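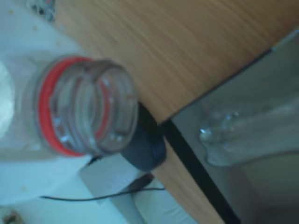 Brukside Household Recycling Diary: Data Card

Version 3
Maintained by: Lirnico Data Office
Contact: Angharad Kemeys

Summary

The Brukside Household Recycling Diary is a table of 3947 diary entries made by residents of the Brukside estate. Each entry records one item put out for collection, the bin in which it was placed and the resident's own view of whether that was the correct bin. The diary ran for 28 days in March.

Contents

diary.csv – the entries, one per line
streets.csv – street codes and collection rounds
notes.txt – remarks on unclear entries, by Dilwyn Jenkins

Main fields

entry_id: a whole number, unique within the file
street_code: refers to streets.csv
item_text: the resident's wording, with spelling left as written
material: one of 14 classes assigned by the office
bin: green, brown, black or not stated
sure: yes, no or blank

How the entries were gathered

Residents filled in paper sheets, which were collected on Saturday mornings and typed up at the Lirnico office. Two members of staff assigned the material class separately. Where they disagreed, the entry was passed to Dilwyn Jenkins, whose decision is final and is recorded in notes.txt.

Bottles and caps were entered as separate items if the resident listed them separately. Users who wish to study caps should search item_text as well as the material field.

Known limits

Flats in Brunner Court share bins, and their entries carry a single street code. Garden waste is poorly covered. Blank values in the sure field should not be read as "no".

Personal data

Names and house numbers were removed before typing. Remarks that could identify a neighbour have been replaced with the word WITHHELD.

Terms of use

The files may be used for teaching and study – commercial use requires written permission from the Data Office. Corrections should be sent to Angharad Kemeys, quoting the entry_id.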